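Wirel revises service routine for hand-held gripper pairs

June 27, 2019

Wirel has changed the way it sets up and looks after the hand-held grippers at its Vurkwood bench, where two-gripper handling of small items is recorded for later use on a robot cell. The new routine went into use this month and is described in a four-page note by Minttu Pelkonen, who maintains the tools.

The main change concerns finger alignment. The fingers were previously checked only when an operator reported a poor grip. They are now checked every 2000 open-close cycles, with the screws backed out, the seats wiped clean and the fingers refitted against a flat gauge. Pelkonen puts the job at almost 30 minutes per pair. Both grippers of a pair are serviced together, and a finger with a worn inner face is replaced along with its opposite.

Camera position is checked after every refit. The operator opens the fingers fully and compares the view with a stored reference. If the two do not match, the bracket is loosened and reset before any recording starts.

Each service ends with a short trial on a white tabletop using a clear divided container and slim objects such as a makeup brush. Clear walls are hard for the cameras to pick out, and thin handles show up a misaligned finger quickly, according to Leopoldo Manríquez, who runs the bench. "If the tips are off, a thin handle rolls before you get it over the rim," he said.

Spare fingers are supplied by Araújo. Wirel plans to apply the same routine to its Sunska bench in September, after the 36 fingers now in stock have been measured and labeled.

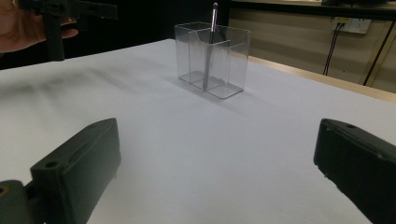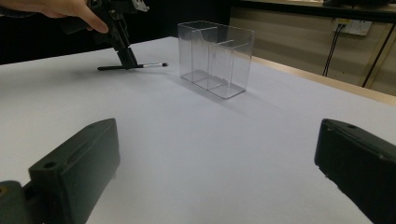

Views from a hand-held gripper at the bench, with the clear divided container on the table. In the second, the other gripper holds a makeup brush.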